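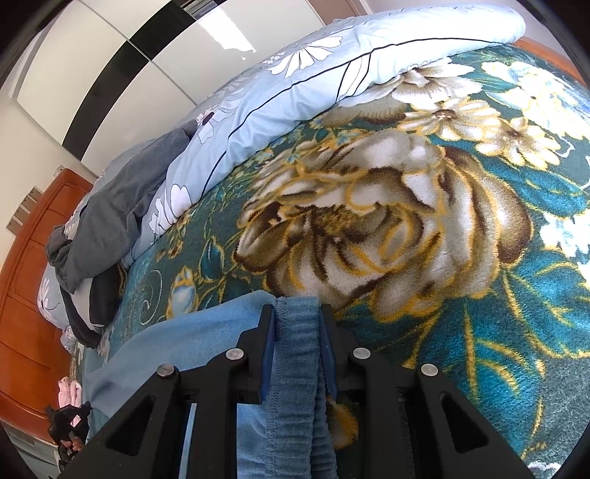 Blue elasticated garment on the bed, on top of the flowery blanket

Gonbridge Home Help > Laundry and Linen > Folding

How do you fold things with an elastic waistband so they stay folded?

Posted by tealblanket, 8 December 2019

I do all my folding on the bed because there is no other flat surface in the flat big enough. Most of it goes fine. Shirts, towels and pillowcases I can manage. What beats me is anything with a gathered elastic waist, like the blue garment in the photo. The main part of the fabric smooths out well enough with the flat of the hand, but the waistband pulls itself in and puckers, so the top is half the width of the bottom and the whole thing ends up a sort of fan shape. When I fold that in half and then in half again I get a lump at one end and a thin floppy bit at the other. It goes in the drawer, something gets pulled out from underneath, and it all comes undone.

I have tried rolling. The roll is fat at the waist and springs open unless it is wedged in. I have also tried ironing the band flat, and it went straight back.

The drawer is a shallow one from Vestgate and is 8 inches deep at the most, so I can't just stack things high. There are several pairs of pyjama bottoms and a few pairs of shorts to go in it, all with the same kind of waist. I would also like to know whether the blanket is making it worse. It is very fuzzy and the cloth seems to cling to it when I try to slide one half over the other.

I don't want to buy anything if I can help it.

Cotport_Linens
Member, more than 1,000 posts

The waistband is always going to be narrower than the cloth below it, so stop trying to make the two match. Fold the wide part in to suit the band.

Lay the pair down with the front facing you and let the elastic relax. Don't stretch it. Fold one leg over the other so the outside seams lie together. You will have a small point sticking out where the seat is. Tuck that point in towards the middle until the long edge is straight. Now you have a strip about as wide as half the waistband all the way down, and the fan shape has gone.

Next, start from the hems and not from the waist. Bring the hems up to just short of the elastic, leaving a gap of two fingers or so. Fold in half again, or in thirds for long ones. The last fold should bring the thick folded edge up against the waistband.

To lock it, open the waistband like a pocket and push the folded part inside. The elastic then does the holding for you. It will stay shut if you drop it on the floor. Shorts need one fold fewer or there is too much bulk for the pocket to close round.

Stand the packets on edge in the drawer, folded side up. Shorts will fit in 8 inches easily. Long winter pyjamas might need an extra fold.

On the blanket — yes, pile does grab at cotton. I put a pillowcase or a clean tea towel down first and fold on that. A tray works too, or a big hardback book.

One more thing, if the band has a frill or a second layer gathered along it, smooth that down with your thumb before you make the first fold. If it gets doubled over inside you will have a ridge in the packet and it won't stand up.

cele_road_mum

I just chuck mine in a basket to be fair. Nobody sees pyjamas. But my sister does the pocket thing and hers do look nice. Don't iron elastic by the way, it perishes quicker.

Hemline2

Agree with the method above, with two small changes.

I tuck the waist the other way on anything thin. Fold the band down on itself once, by the depth of the elastic, before doing anything else. It gives you a firm edge, and light fabric doesn't slide out of it. It is no good on thick fleece.

Also check the drawer isn't too empty. Packets standing on edge fall over if there is space between them, and once they fall they start to open. I cut down a shoebox and used it as a divider, which cost nothing. Socks fill the end.

If the elastic has gone slack it won't grip whatever you do. You can usually unpick a couple of inches of the casing and thread new elastic through with a safety pin. The market at Cotport sells it by the metre.

tealblanket

Thank you. Did the shorts last night on a pillowcase and the pocket fold works. The long ones are still a bit fat but the drawer shuts. I will try thirds on those.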